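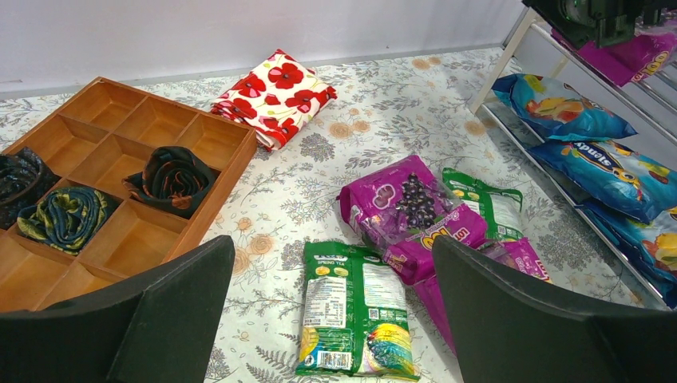 CHAPTER 3
Showing a Robot a Task

By Damian Pfister
March 28, 2024

Search this book Go

A person who wants a robot to put packets on a shelf has two choices. The first is to write the motion down: move to this point, close the fingers, lift, move to that point, open. The second is to do the job once with the robot's own arm and let the machine record what happened. This chapter is about the second choice.

The work at the start of this chapter is a shelving job. Snack packets lie on a table next to a metal rack, and some are already on the rack. A green packet marked "SPRING TEA" lies flat between the open fingers of the gripper. A written program could handle that packet if it always lay in the same place, at the same angle, with nothing near it. On a real table the packets overlap. One is crumpled, and another leans against its neighbor. The table also holds things that have no part in the job, such as the wooden tray with rolled cloths in it and the folded poppy fabric behind it. The robot has to learn to leave those alone, and a good set of demonstrations is how it does.

3.1 What a demonstration contains

A demonstration is a recording of one attempt at a task, from a starting position to a finished state. At the least it holds two streams that share a clock. One stream is what the robot sensed: camera pictures, joint angles, and the opening of the gripper. The other is what the robot was told to do at each moment.

The second stream deserves care. Many beginners save only where the arm went. Where the arm went and where it was told to go are different things, most of all during contact. When the fingers close on a packet, the command may be "fully closed" while the measured opening stops at the thickness of the packet. The difference between those two numbers is what holds the packet. If only the measured opening is saved and then played back, the fingers close to the right width and press with almost no force. The packet slides out.

3.2 Teaching by hand

In hand teaching, also called kinesthetic teaching, the motors are set so that the arm carries its own weight and gives way when pushed. The teacher takes hold of the arm near the wrist and moves it through the task. A button or foot switch opens and closes the gripper.

Hand teaching needs no extra hardware, and most people can do it within a few minutes. The teacher feels the weight of the arm and learns where the joints run out of travel. It has three drawbacks that matter in practice:

- The teacher's hands and sleeves show up in the cameras. A robot working alone will never see them, so the recorded pictures differ from the ones it will have to act on.
- Two arms are hard to guide at once. One person can do it for simple motions, but opening a bag or folding cloth usually takes a second teacher.
- The teacher feels the contact through the arm, but the push of the teacher's hand is mixed into any force reading taken at the wrist.

A common fix for the first problem is to guide the arm by hand once, then have the robot replay the motion with the teacher standing back, and record the pictures during the replay. This works for stiff objects in fixed places. With soft packets the replay often goes a little differently from the original, so each replay must be checked before it is kept.

3.3 Teaching by remote control

In remote control, or teleoperation, the teacher moves one device and the robot follows. The device may be a joystick, a handheld controller tracked in space, or a smaller copy of the arm, called a leader. The teacher stays out of the cameras' view, and the commands are recorded just as they were sent.

The leader arm is the easiest to learn. Its joints match those of the working arm, so if the leader can reach a pose without hitting a limit, the follower generally can too. Handheld controllers are lighter and cheaper, but the teacher may ask for a pose the arm cannot reach, and the arm then stops or swings to another solution.

What the teacher loses is touch. Unless the device pushes back, the only sign that a finger has met the rack is what the teacher can see. New operators tend to press too hard, and they pause before each grasp. The pauses are worth watching for. A robot trained on many recordings with long pauses may learn to pause, and at the moment of the pause nothing in the picture tells it when to go on.

3.4 A worked case

The Zirngate project trained an arm to move soft packets from a table to a slanted rack. The team began in September with hand teaching and collected 80 demonstrations. The trained arm did well when a packet lay by itself. It did poorly when one packet rested on another, because the teachers had tidied the table before most recordings without being asked to.

The team then changed to a leader arm built by Narkance and wrote a rule for the table: packets were to be dropped from a box and left as they fell. Under this rule the operators made 598 recordings. They kept 338. Most of the rest were set aside for a missed grasp with no recovery, and a smaller number for a clock fault between the wrist camera and the joint readings.

Attempts in which the operator missed and then tried again were kept if the second try was clean — those recordings show the robot how to get from a bad position back to a good one. Section 3.6 returns to this point.

3.5 Before you record

Decide where the task starts and where it ends, and write both down. Every operator should use the same two definitions. For the shelving job, "finished" might mean that the packet rests on the rack, the fingers are open, and the gripper is clear of the rails.

Check what the wrist camera sees with the gripper open and again with it closed. If the fingers hide the packet at the moment of grasping, a second camera is needed.

Vary the things that will vary later, including where the packets lie and which way up they are. Leave fixed anything that will stay fixed, such as the height of the table.

Valora Textbooks, Marti Series in Applied Automation
Contact the publisher | Copyright Valora 2024 | Back to top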